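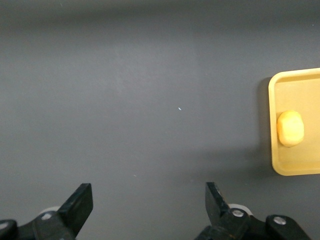

Cell 2, wrist view. Gripper open, one piece in the yellow tray, near the left wall.

July, start 7:40. Bench notes, Plemetti portioning line, sort and transfer cell.

Carrying on from the last entry. The open item was pickup near the tray wall. The piece in the view above sits close to the rim with a narrow strip of tray floor between the two. With the present approach angle the left finger has to come down into that strip, and the clearance is too small for the finger plus the position error we measured last month. Options:

Rotate the wrist so the fingers close parallel to the wall. Works on paper. Adds a move to each pick.
Push the piece toward the middle first, then pick. Slower, and marks soft product.
Thinner fingertips. Figueroa can cut a set, but then we redo the grip force table.

Went with the first. Wall distance threshold set so that the wrist only rotates when needed. Everything farther from the rim uses the old approach.

Run totals with the new rule: 1,097 picks attempted, 20 misses. All misses logged with the wrist view saved. Have not sorted them by cause yet. First impression from watching is that corners are now worse than straight walls, as there are two rims to avoid and the rule only looks at the nearer one. Needs a second check in the code before the next run.

Lighting. Tabletop reads mid-gray in the center and much darker toward the top of the view. The detector copes, but the margin drops in the dark band. Yellow on yellow is the harder case anyway: the piece is a deeper shade than the tray and that difference is most of what we have to work with. Tried a higher threshold on saturation, lost the paler pieces, put it back. Blue trays would solve it. Ristthorpe stocks them in the same footprint, but the wash area sorts trays by color and yellow means this line. Asked the wash area what a change would involve. Answer: new labels on the racks, and a change to the sheet that both shifts work from. Not a small request. Parked.

Small bright specks on the table get picked up as candidates when the exposure is high. Minimum area filter raised. No false candidates after that.

Staffing side, written down here because it keeps coming up at handover and it is not in any other log.

Before the cell, two people stood at this station and moved pieces by hand for a full shift, swapping at the break. Now one person covers the cell and the check scale next to it. The second position went to packing. Same grade, same hours, but packing is a standing job with more lifting, and one of the two had asked for the opposite. That should have been settled before install and was not.

What the remaining operator does has changed more than we planned for. Old job: look, pick, place. New job: load trays, clear misses, decide whether a stop is a real fault or a nuisance stop, write it down. The Cistix training covered the first two. The stop decision was left to experience, and there was none yet. On early shifts every stop became a call to maintenance. On late shifts, with maintenance farther away, operators reset and carried on. Neither is what we want, and the stop counts from the two shifts cannot be compared.

Drafted a one-page sheet with the four most common stops, what each looks like on the screen, and who may clear it. Operators went through it and changed two of the four. They were right on both. The wording for "part not seated" meant nothing to anyone who had not written the code. It now says "piece still in tray".

Also raised by operators: the 30 second wait after a manual reset. It was put in for commissioning and never taken out. Too short to do anything else, too long to stand there. Will ask the safety reviewer whether any part of it is required. Until there is an answer it stays as is.

Pace. The cell does not set a faster rate than the hand station did. It sets a steadier one, and the operators report that as the tiring part – the slow patches used to be when trays got stacked and the floor got swept. Those tasks still exist and have no slot. Proposed a planned pause at tray change, long enough for both. Production wants a figure for lost output first.

Fingers inspected at end of run. Subtle scuffs on the black surfaces, bolts in place on both sides. No parts changed.

Next:
Sort the misses by wall, corner, open floor.
Second rim check in the approach rule.
Sheet version 2 to both shifts, same day.
Figure for the tray change pause.
Chase the reset wait question.

Stopped 15:10. Cell left in manual, gripper open.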